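Home Computers Refurbished towers Varkau desktop tower

Varkau desktop tower, refurbished by Gralley

Condition: used, tested
Stock: 12
Warranty: 70 days, parts only

The Varkau comes to us from office clear-outs, and the seller's leaflet calls it "as new". It isn't. The cases have had years under somebody's desk and some will be scratched. What you are paying for is a plain tower with a side that opens and parts you can get at without swearing.

We are wary of the word "tool-free" as well. The blue plastic clips at the card slots and the blue tab on the drive bay do save time. The processor bracket is still held down with screws, so keep a screwdriver handy.

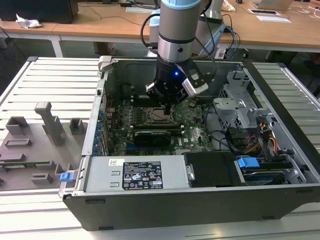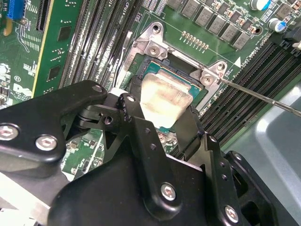
Check the socket before you buy a faster chip. The Jomholm list of matching processors is out of date in places, and we won't take back a chip that doesn't fit. If you order a spare board, leave the plastic cap on until you are ready to fit it - bent pins are not covered, whatever the Farah leaflet says.

Power supply: as fitted. We don't recommend adding a large graphics card, and we have heard all the arguments.

Memory: see the options list. Prices change often.

Drives: wiped before sale. Farah rate theirs at 2,000 hours between checks, a figure we can't confirm and wouldn't lean on.

Delivery in the original carton is not possible. Ours is brown, double-walled and ugly.

Add to basket Ask about this item Back to towers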